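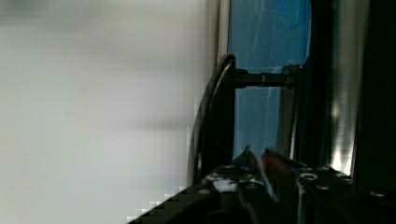
Re: [Lovcombe-Home-Ed] Co-op or no co-op this fall?

On Saturday someone wrote:
> We're new to homeschooling and have two kids, one reading well
> above grade level and one who would live outside if we let him.
> Is the Godoy co-op worth the drive? I worry we'd lose a whole
> day of lessons every week just to sit in a church basement.

Welcome! Please do come and try it. We drive in from Nustiseck, so I know what that road feels like with grumpy kids in the back, and I'd still do it again tomorrow. My older one had flat out refused to write anything longer than a sentence for me, and then she came home from her second co-op day with a page and a half on owls. I nearly fell over.

You don't lose the day, either. We count it toward science and history and keep the other 4 days for math and reading at home. Mornings are for the group classes, and after lunch the kids pick a project table.

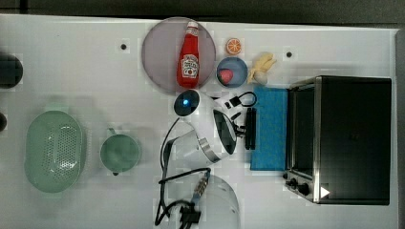 The younger group is mixed ages, 5 and up, and it moves around a lot — lots of nature walks when the weather holds, so your outdoor boy will be fine. For your reader, ask about the book circle. They let kids in by interest and don't look at grade level at all, and they're reading some pretty meaty stuff this year.

On records: I use the Zornus planner, the plain paper one, and write down what we did at the end of each day. It takes me a few minutes and I've never been sorry to have it. I tried a fancy spreadsheet once and gave up by October!

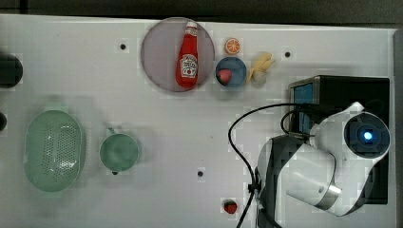 Toy food and dishes on the table

Families can visit twice before signing up, and you don't have to pick a class either time. Doors open at 9:30. Bring a packed lunch and shoes that can get muddy — and write me off list if you'd like to share a ride from the Nustiseck side, we have room for two more.

A Nustiseck mom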